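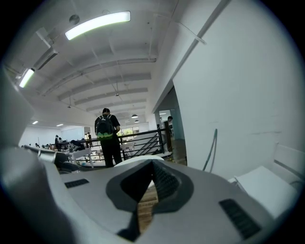

Gripper's eye view of the upstairs at Brukholm, 2024-08-12. Green stripe on the backpack, desks down below, a lot of gripper.

Summer robotics project thread, as threatened. I'm on team Trullivura at the Fotham summer course. Our task is to teach an arm to put cups on saucers. The arm is called Arthur. He came with the name and a sticker asking us not to lean on him.

We don't program Arthur so much as set a bad example for him. You carry a gripper around by hand, do the chore yourself, and the fisheye on it records everything. Do that a few hundred times, train a policy overnight, and Arthur picks up your habits. All of them.

As of last night we had 595 recorded demos. After cleaning we have 473. The rest are me talking to Magdy with the recording on, Magdy forgetting to start the recording and then starting it on the way to lunch, and a long stretch of cup work filmed with a thumb on the lens.

Zuweira Essien runs the course and her first rule is "watch your own data." I thought this meant skim it. She meant sit down and watch it, beginning to end, at normal speed. I now know what my wrist looks like when it's bored.

Things a wide lens picks up while you believe you're filming a cup: ceiling beams, both ends of a room, everyone you know. I spent a good part of this afternoon learning the ceiling.

Also, the beams are straight in real life. I went and checked, which got me a look from Isauro.

Calibration is the part of robotics where you wave a checkerboard at a thing and it gives you a number, and you don't like the number, so you wave it again more sincerely. Ours is fine now. I've been told to stop touching it.

Week one policy: Arthur reached for the cup, stopped short, hovered, and went back home. Repeatedly. We watched the demos again and found that I do a little hover before every grasp. I had no idea. It's like hearing your voice on an answering machine, but with a payload limit.

So we had a meeting about my hover. It had an agenda. Ewurabena Kpodo took minutes and the minutes say "hover: stop."

Week two policy: no hover. Arthur now approaches the cup with tremendous confidence and knocks it over. Magdy calls this progress. The cup is enamel, thankfully. The one before it was not.

Someone asked in the replies why we don't write the motion out by hand, since the cup goes in the same place every time. It does not go in the same place every time. That's the assignment. If the cup stayed put I'd be home.

To the other person who asked: no, you can't borrow Arthur for your moving day. He can lift a cup.

We had a real argument today over whether to record on the mezzanine as well as at the desks downstairs. Isauro's side: different light, different backgrounds, the policy gets tougher. Magdy's side: stairs. I voted with Isauro and then carried the saucers up, so consider that my position paper.

Small discovery: the light up there is much brighter than at our table, and the auto exposure takes its time deciding how it feels about that. We've locked exposure and will redo whatever looks like it was shot inside a lamp.

Another one. If you hold the gripper level while you walk, you walk like a butler. I've started doing it without the gripper. My roommate has raised it with me.

Current score on the test Zuweira set us: 2 clean placements out of 19 tries. One of the two landed on the rim of the saucer, thought about it, and slid in. We are claiming it. The rules say the cup has to end up on the saucer and are silent on dignity.

Tsegereda Degefa, who is on the other team and whose arm folds towels, came by to see that second one on video and said "huh." I've been living off that for hours.

Their towels are very good, by the way. I'm not bitter. I did ask how many demos they'd recorded and she said "fewer, but we were careful," so maybe a bit bitter.

Plan for tomorrow: fresh demos, everyone on the team takes a turn so Arthur doesn't grow up with only my wrists. Start each one from a different spot on the table. Close the fingers all the way before lifting (Magdy). Don't narrate (me).

There's a proper team writeup due at the end of the course, with plots. I've been put in charge of the section called Failure Cases. It's the longest section. Ewurabena has asked whether it could be shorter and I've said that depends on Arthur.

For those asking how a person ends up here: I signed up in March, when the form said "some experience with data helpful." I had made a spreadsheet once. It was about soup.

New policy is training now. The loss curve is going down, which I've learned means the loss curve is going down. Will report back after the morning tests if there are still cups.

Edit to the above, from Isauro, reading over my shoulder – there are plenty of cups, he bought more. Saucers are another matter.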